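4.3 Registro de un relevo en la dirección 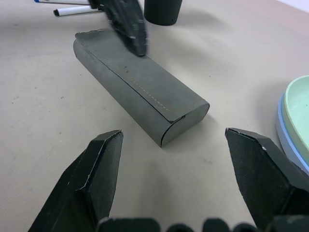
El módulo Sucesión de Zedard permite cambiar al titular de un cargo directivo sin perder el historial de firmas ni las delegaciones vigentes. Solo pueden ejecutarlo los usuarios con perfil Secretaría o Administrador.

1. Abra Organigrama > Cargos y seleccione la sociedad (por ejemplo, Bolholm).
2. Marque el cargo afectado y pulse Iniciar relevo.
3. Introduzca la referencia del acta. El campo admite un máximo de 20 caracteres.
4. Elija el titular entrante. Si va a conservar su cargo anterior, active Acumular cargos — de lo contrario, el puesto anterior quedará vacante.
5. Revise los límites de firma. El valor de partida es 400, expresado en miles de la moneda de la sociedad.
6. Pulse Validar. El cambio pasa al estado Pendiente hasta el siguiente proceso nocturno, que se inicia a las 21:00.

Nota: en los grupos con más de nueve sociedades, el relevo se aplica primero a la matriz y después a las filiales.

Precaución: no edite el organigrama mientras el estado sea Pendiente. Los cambios manuales se sobrescriben.

Si aparece el error 53, el titular saliente tiene documentos sin firmar. Reasígnelos desde Bandeja > Pendientes y repita el paso 6.

Para importar cargos desde Sornetti o Pollock, consulte el apartado 4.4.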